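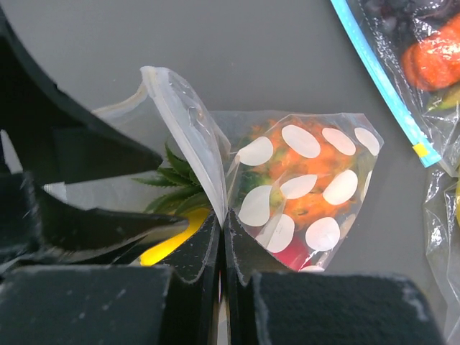
Music > Artists > S > Skernard

Skernard (band)

Skernard are a rock group from the town of Dunbar, known for slow tempos, long songs and a reluctance to stop playing them. Formed by singer and guitarist Booker Quintanilla, the band has released three studio albums and, depending on who is asked, either one or two farewell albums, both of which are included in that total.

Shares: 7

Origins

Quintanilla started the group after leaving a wedding band, where he had been asked to sing faster. The name was taken from a road sign he says he saw on tour, though he has placed the sign in several different countries. Early rehearsals were held above a carpet shop, and the heavily muffled drum sound on the first recordings is usually credited to the stock downstairs. The band has described it as a production choice.

The first release, a cassette called Vostska, was issued in an edition of 1000. Most copies stayed in the drummer's garage, where a leaking water heater made them scarce and therefore collectible. The title track runs the full length of side one. Side two holds the same song, played again with the organ louder.

Killilwood

The band's second album, Killilwood, is generally thought to be its best, including by people who dislike the others. It was recorded over one May in a rented farmhouse, with the vocals taped mostly after midnight so as to avoid a neighbor's tractor. The tractor can still be heard on "Low Gate," where it enters slightly ahead of the bass.

Reviews were warm, if tired. Critics praised Quintanilla's voice, a low and unhurried baritone that had by then lost its habit of imitating other baritones, and singled out the closing ballad, "Your Mother's Piano," for having a chorus. It remains the only Skernard song to have been played at a sporting event, during a rain delay.

Later work

The third album, Plain Supper, replaced the organ with a string quartet and the drummer with a different drummer. Quintanilla announced it as the last Skernard record and toured it as such for two years, adding dates. A farewell concert in Dunbar was followed by a second farewell concert in Dunbar, for those who had been unable to attend the first or had enjoyed it.

Fans remain divided over whether Killilwood, also promoted as a final statement at the time, should count as a farewell album. The liner notes thank the audience "for everything, and goodnight," but also include a mailing list form.

Musical style

Skernard's songs are built on short guitar figures repeated until they begin to sound like something else. Lyrics deal with weather, siblings and the sale of houses. In concert the band rarely speaks between numbers — a typical set contains only seven of them — and Quintanilla tunes his guitar at a volume that some listeners have mistaken for new material.

Discography

Vostska (cassette)
Killilwood
Plain Supper

Comments: 3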